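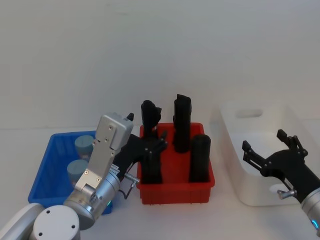
*Figure 1. Three open bins: blue, red and white.*

# Does color-coded sorting cut waste at Gradby?

Tín Nông, 2023-11-22

The Gradby student residence switched to color-coded bins in June. The housing office says the colors "make sorting automatic." I wanted to know if there was any evidence for that claim, and I didn't find much.

I handed out 100 surveys and got 54 back. Most people said they sort "always" or "nearly always." I don't trust this. People who bother to return a survey on recycling are probably the ones who recycle, and the rest know what answer sounds good.
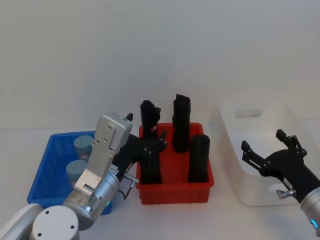

The weight records are no better. The office reports around 700 kg less landfill waste since the switch, but it compares a full spring term with a summer when half the rooms were vacant. Algirdas Butkienė in the housing office sent me the raw sheets, and 3 weeks are missing from them.

## What I would change

- Weigh the same months in both years.
- Open the bags and check what is in them.
- Keep one floor on the old bins for comparison.

Until someone does this, I would not spend money on more colored bins for the Stendalmont building.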